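Scarves, baskets and folding: your questions

Do you really fold every scarf?
I do! I've got 38 of them and a very small flat in Liltstead, so it's fold or drown. The thin printed ones are the worst for sliding about.

What's the best way to fold something floaty?
Spread it out on a flat board or table first, smooth from the middle, then bring the long sides in. Don't fuss over the corners – they'll never match perfectly and mine certainly don't.
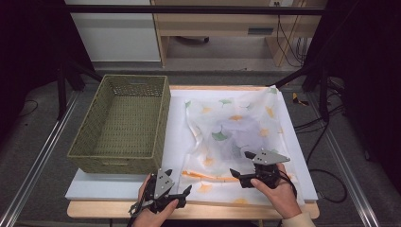 Once it's a long strip, I fold it in thirds and pop it in the basket on its edge, so I can flick through them like records. My friend Nhi Tô rolls hers instead and swears by it, but I can never find the one I want that way.

Will a woven basket snag thin fabric?
It can. Run an old pair of tights round the inside, and if they catch, line it with a tea towel.

Should I iron before folding?
Only if you're wearing it tomorrow. I gave up ironing in December and haven't missed it.

Can I send you a question?
Please do! I had 2,707 messages last year, so replies are a bit slow.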